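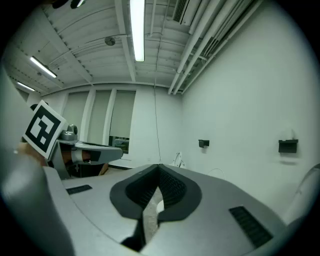

Okay, grafting week! I know a few of you signed up for this course only for this session, so let's get into it. We're doing cleft grafts on apple, which I still think is the friendliest graft to learn on, and most of the trouble people have with it comes from not having a clear idea of the shape before they pick up a knife. You want two sides that slope in toward each other and meet in a narrow slot, very much like the black V in the photo, where the two lobes narrow down and you can see a strip of lighter material through the gap. Keep that V in your head. Your scion gets cut to a wedge, the rootstock gets split down the middle, and the wedge sits in the split with bark lined up against bark.

What to bring

A sharp knife (really sharp, please, the one from your kitchen drawer won't do), pruners, a roll of grafting tape or parafilm, and a rag. I'll have wax, rubbing alcohol and the rootstocks. If you have your own scion wood in the fridge, bring it wrapped in damp paper towel inside a plastic bag, with a label. No label, no graft. I've been burned by this more than once and I have a tree by my back fence that I call Mystery.

Scion wood

Use last year's growth, as thick as a pencil or a little thinner, cut while the tree is fully dormant. I cut ours on 5th January and it's been in the refrigerator ever since, well away from the fruit drawer. Ripe apples give off ethylene, and that can kill the buds. Two or three buds per scion is plenty. People always want to leave more, and then the poor thing tries to leaf out all over before it has any plumbing hooked up.

We have 30 sticks to share, from three trees:

Tulo: early, sharp, lovely in a pie, doesn't keep
Ballusska: big vigorous tree, late bloom, good if your yard catches spring frosts
Lencho: small red fruit, ripe in September, my favorite by a mile

Those are the names the trees came to me with, from Tiruwork Mersha's orchard, so don't go hunting for them in a catalog. She also gave us a few sticks of Olach, a crabapple. I'm saving those for the pollination session.

The cut itself

Cut the rootstock off square, 6 inches above the soil line. Split it straight down through the center, an inch and a half or so. Then make your wedge: two long, flat, smooth strokes, starting just below the lowest bud. Try for one stroke a side. If you whittle, you get little hills and valleys, and the two surfaces only touch at the high spots.

Now slide it in. The green layer right under the bark is the cambium, and that's what has to meet. If your scion is skinnier than the rootstock (it usually is), push it over to one edge so at least one side matches. Don't center it because it looks nicer! Wrap it snugly, wax every cut surface including the very tip of the scion, and tag it.

Aftercare

Keep the pot somewhere cool and out of full sun, and water when the top inch of soil is dry. Rub off any shoots coming from below the graft. Buds may sit there for weeks looking like nothing, so leave them be and don't wiggle the scion to check.

For next time, read the chapter on pollination groups and write down what's blooming within a short walk of your house.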